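Surface finishing is usually the last line in a furniture budget and the first one cut. Aarti Nautiyal has spent 13 years arguing that this is the wrong order. She runs the finishing room at Gasden, a contract joinery shop that supplies desks and reading tables to offices and libraries, and she agreed to talk through how her department decides what goes on a work surface and how thick.

6 comments

The first decision, she said, is the color the client expects to see in three years. "People approve a sample the size of a playing card, under shop lighting, on the day it was sprayed. Then they put the desk under a window." Pale species move the most visibly. Maple and birch turn yellow under clear oil. Ash goes a little less far. Gasden now keeps a set of exposed samples beside the fresh ones, and the client signs for the pair.

Nautiyal prefers a waterborne finish on light wood. It adds very little color of its own, and it can be recoated the same day. Her objection to it is grain raise. The first coat swells the fibers and leaves the surface rough, so the shop wets the panel before finishing, lets it dry overnight, and knocks it back with 220 grit. "You raise the grain on purpose, once, with plain water. If you skip it you're sanding finish instead of wood."
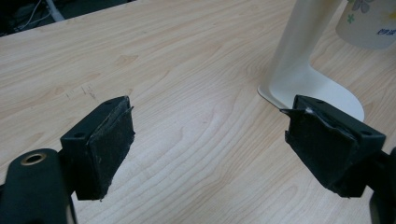 Film thickness is the figure most often misquoted in specifications. Suppliers list it wet, architects read it as dry, and the difference can be more than half. Nautiyal asks for the dry figure in writing and measures it on an offcut sprayed with the job. She is also wary of high build on pale desktops. A broad, light-colored stretch of wood with nothing set down on it, like the desk between the two black fingers in the picture, gives the eye nowhere else to go, and a thick film will show every ripple left by the gun. Her standard is three thin coats with a light sanding between them.

Sheen came up next. Most of Gasden's orders call for satin, but the word covers a wide range, and two products with the same label can look mismatched side by side. The shop specifies by gloss meter reading at 60 degrees. Matte finishes scatter glare well and are easy on the eyes under ceiling lights. They also burnish. "A forearm is a polishing tool," Nautiyal said. "Give it a year on a dead-flat finish and you have a shiny oval where the person sits."

She tested this on a batch of 52 desks delivered to the Wivley office, where the tops were finished in a low matte at the client's request. The front edges were visibly brighter by April. The repair was a scuff and a single recoat, done in place over several evenings by Pravesh Ngubane, who handles site work for the shop.

Ngubane joined the last part of the conversation and was mostly interested in cleaning. Alcohol wipes soften some waterborne films if used daily, he said, and ammonia sprays are worse. He leaves a printed card with each delivery that recommends a damp cloth and a dry one. "They lose the card. So I also write it on the underside of the top, in pencil."

Asked what she would change in a typical specification, Nautiyal named cure time. A surface that feels dry at noon can still mark under a monitor stand the next morning, and she wants the full cure period written into the delivery schedule. Gasden does not wrap finished tops in plastic during that time. They go out under paper, face up, with spacers at the corners.

Shares: 13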